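Equipment Review: Pfister Vendum Timing Kit for Cross Country and Road Meets

Reviewed for the Ilville Running Association, 24/08/2026

The Association purchased one Vendum timing kit from Pfister in February for use at its school and open cross country meets. The kit replaces an older system of hand-held stopwatches, pull-tag bibs and a spindle at the end of the finish chute. This review is intended for member schools and clubs that are considering the same change and wish to know how the equipment performs on grass, in poor weather and with a small crew.

The kit consists of two folding ground mats, a reader unit in a hard case, a battery, a tripod with a side antenna, and a supply of 400 bib tags. A laptop is not included. The results program installs without difficulty on an ordinary office computer and does not require an internet connection during the race. Member schools with limited coverage at their home courses will find this a considerable advantage.

Setup on a level finish straight is simple. The mats unfold in one direction only and connect to the reader by color-coded cables. On rough ground more care is needed. At the Punier course, where the final stretch crosses a shallow drainage dip, the mats would not lie flat and had to be moved toward the finish banner. Coaches should walk the last section of their course before ordering and confirm that there is a flat strip wide enough for both mats. 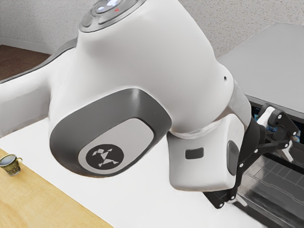
Read accuracy was the main concern of the meet directors who asked for this review. The kit was used for a varsity and junior varsity program at Punier with 213 finishers. All but two were recorded by the mats, and both missing runners were found on the backup log kept by the side antenna. In each case the bib had been folded under at the bottom so that the tag was bent. The Association now asks coaches to check bibs on the starting line.

A larger test came at the Ilville open meet, where 912 runners finished across the full day of races. The supplied tags were supplemented with two further boxes ordered from Pfister. Provisional results were posted shortly after each race closed, and the team scores agreed with the hand count kept by the finish judges. The only interruption occurred in the masters race, when the battery was changed without first pausing the session. The program kept every time already recorded, but the operator had to reopen the race file while runners were still on the course.

Team scoring deserves a separate comment. The program handles standard five-to-score results with two displacers, and it removes incomplete teams correctly before assigning points. Ties are less satisfactory. The program lists tied teams in alphabetical order and leaves the sixth-runner comparison to the user. Meet directors should check every tie by hand before awards are announced.

The mats are durable and clean up well with a hose, though they are heavy for one person to carry over a long distance. The tripod is the weakest part of the kit. Its feet are small, and it shifted twice in wind until sandbags were placed over the legs. The printed manual is clear on assembly and brief on everything else - the section on splitting combined races by division is a single paragraph.

Replacement tags are sold in boxes at $147 each. Tags may be reused if they are collected at the finish, but the adhesive strip does not survive a wet race, and schools should budget for new ones in the fall.

The Association considers the Vendum kit suitable for any meet with a flat finish and at least two trained operators. It is harder to recommend for small dual meets, where a stopwatch and a clipboard remain adequate. Member schools may request the kit on loan through the Ilville office - requests for championship weekends are filled first.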